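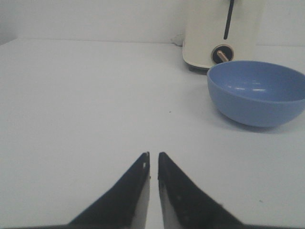 Black gripper fingers, open only slightly.

Sigita Zariņš on preparing a 36-footer for two people

The Hurnus Race starts off the breakwater at Wullico and runs 290 miles, out to an offshore mark and back, with a two-handed division that sails the same course as the fully crewed boats. Sigita Zariņš has entered Tralto in that division for the second time. The boat is a 36-foot sloop built by the Jurić yard as a cruiser-racer, and she has spent the winter changing how it is rigged and steered. We spoke on board, with the floorboards up and the mast still on its trestles.

Last year Tralto finished in the lower half of the division. Zariņš puts most of that down to sail changes.

"We had a full-hoist genoa on a foil and a number three in a bag," she said. "Every change took one person off the helm and put the other on the foredeck. The boat was either bare-headed or under the wrong sail for fifteen minutes each time. Crewed boats do it in three. Over a race with that many shifts in wind strength, you can see it in the track."

The new setup has a non-overlapping jib on hanks with one reef, and a staysail on a removable inner forestay. The large genoa has been sold. In light air the boat will be short of sail area upwind, and she accepts that.

"Under eight knots true we lose maybe a quarter of a knot against the old sail. From ten up it is even, and from 14 up the small jib is faster because the boat stands up. The rating also came down, so the light-air loss is partly paid for."

The mainsail has three reefs, all led aft to the cockpit as single lines at the leech with a separate line at the tack. She tried a single-line system first and took it off again. Friction was the problem. With the line passing through the boom twice, the luff would come down tight and the leech would stay loose, and getting the last foot in needed a winch and a lot of patience.

"Two lines means two clutches and more rope in the cockpit. I would still have it that way. You know which end is not made up, and you can fix that end."

Steering took more of the winter than the rig. Last year's autopilot drove the wheel. The replacement is a linear ram fixed to its own short tiller arm on the rudder stock, below deck, so that if a steering cable fails the pilot can still steer. The ram sits on a laminated shelf bonded to the hull and tabbed on both sides. Zariņš had the shelf load-tested at the dock with a hand winch before she would bolt anything to it.

She is particular about how the pilot is used. In flat water and steady wind it steers to apparent wind angle upwind and true wind angle downwind. In a seaway she changes it to compass mode and trims to the heading.

"The masthead unit moves through a large arc when the boat pitches. The software filters it, but the filter adds delay, and then the rudder is answering a wave that has gone by. In compass mode it steers straighter and uses less current. You have to watch the shifts yourself."

Current draw drives a good deal of the planning. The pilot, the instruments, the radio and the navigation lights run from a lithium bank behind the companionway steps. There is an alternator on the engine and a solar panel on the stern rail, which she regards as useful only at the dock. The plan is to charge twice, once before dark and once after the turning mark, 155 miles from the start on the route she expects to sail.

Does she keep a fixed watch system?

"At night, yes. Two hours on, two off. In daylight it depends on who is tired. The first night is when people get it wrong. They both stay up because it is interesting, and at four in the morning there is no one fit to make a decision."

The sleeping berth is the windward quarter berth, so the off-watch moves on every long tack. Water and food go the same way. Stores are packed in four soft crates that can be dragged across the cabin sole and lashed to pad eyes on either side. The total weight of movable gear, including sails below, came to 148 pounds when she put it on the scale. She would like to get it lower, though most of what is left is required by the safety rules.

On routing she is cautious. She runs two weather models and compares them every six hours, and where they disagree she does not pick a side until the boat has sailed far enough to see which one fits the barometer.

"The usual trap on this course is the headland south of Wullico. The models show the breeze bending around it and filling in on the inside. Sometimes it does. When it does not, you sit there with the current against you. I would give up a mile to stay outside."

She is still undecided on the spinnakers. The asymmetric in its sock is easy for two people to set and drop, but it does not like to run deep, and the return leg is often square downwind. The symmetric sail would suit the angle, with the pole permanently rigged on its track. It also needs a person forward for every jibe. Both sails are on board for the trials, and one will be taken off before the start.

The mast goes back in next week. After that she has three weekends of sea trials booked, the last of them overnight, with the pilot steering from dusk until the first watch change.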